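Changing the walls to test the arms: an interview with the Ikville manipulation group

Apr 30, 2025

Grivelura is a research program on two-armed manipulation, carried out at the Ikville laboratory with support from the Markwood fund. Its first technical report deals with a narrow question: how much does the look of a workcell affect what a learned control policy is able to do inside it? The group's lead researcher spoke with the newsletter about the method, the main result and the work planned for the coming year. The conversation has been edited for length.

Why the background matters

The program began with a failure. In December the group had trained a policy to gather and sort stationery in a plain grey enclosure, and its performance there was considered good. When the same arms and the same objects were moved to a second cell with different walls, the policy did poorly.

"We had changed nothing that a person would consider part of the task," the lead researcher said. "The notebooks were the same notebooks. The policy had learned the room along with the job, and we had given it no reason to do otherwise."

The group decided to treat the surroundings as a variable to be managed. Each cell is now lined with patterned wallpaper, and both the paper and the tabletop are changed on a schedule. Objects that have no part in the task are also placed on the table.

"The patterns are chosen to be busy," the lead researcher said. "A repeating print gives the cameras a great deal of detail that has no bearing on the work. If the policy is going to be distracted, we would like to find out in the laboratory."

How the demonstrations are collected

All training material comes from human operators, who guide the arms remotely through each task. The stationery set was chosen because paper is awkward. A bound notebook can be pushed or lifted as a single object, while a loose page lies flat, bends when gripped and tends to slide over whatever is under it.

"Operators find the torn sheets the hardest," the lead researcher said. "The fingers have to come down very low, and if there is another notebook below, it is easy to take hold of both. We ask operators not to hide their corrections. A second attempt at a grasp is useful to us and it stays in the record."

For the report, the group collected 1,000 demonstrations across 38 combinations of wallpaper and tabletop. A comparison set of equal size was collected in the plain grey cell. Both sets used the same written instructions, and operators were rotated between them so that neither set would reflect the habits of one person.

Each arm carries a small camera near its gripper. The lead researcher described these close views as essential for paper, as a wider view often cannot show whether the fingers have reached the edge of a page.

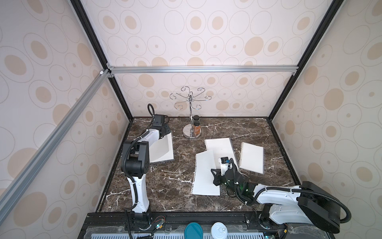 What the trials showed

The two policies were then tested in cells neither had seen before. The test consisted of 220 trials, divided evenly between them, with the starting positions of the notebooks and sheets matched in advance. A trial was counted as complete only when every item had been placed in the assigned area without being creased or dropped.

The policy trained with varied surroundings completed more trials, by a margin of 42 percentage points. In the plain grey cell itself, the two policies performed at much the same level.

"That second finding was the one we discussed most," the lead researcher said. "There had been a concern that varied walls would make learning slower or less exact. We did not see a cost at this scale. We are careful to say at this scale, as we have not tested smaller sets."

The report also records where the varied policy continued to fail. Most of the remaining errors involved a loose sheet lying partly over an open notebook, where the colour of the two papers was nearly the same. Shiny objects placed on the table caused a smaller number of errors, chiefly when an arm slowed or stopped while passing close to them.

Limits and next steps

The lead researcher cautioned against reading the result too broadly. The trials used one type of arm, one family of tasks and indoor lighting that did not change.

"We have shown something about walls and tables," the lead researcher said. "We have not shown anything about daylight, or about people walking past. Those are separate studies and they should be judged separately."

The next phase will be carried out with Albers, an engineering firm that is to build a second pair of workcells with adjustable lighting. The group will repeat the stationery trials there before moving on to kitchen items. Collection guidelines for operators are being revised, with a new section on overlapping sheets, and will be released together with the data once the review of the first report is complete.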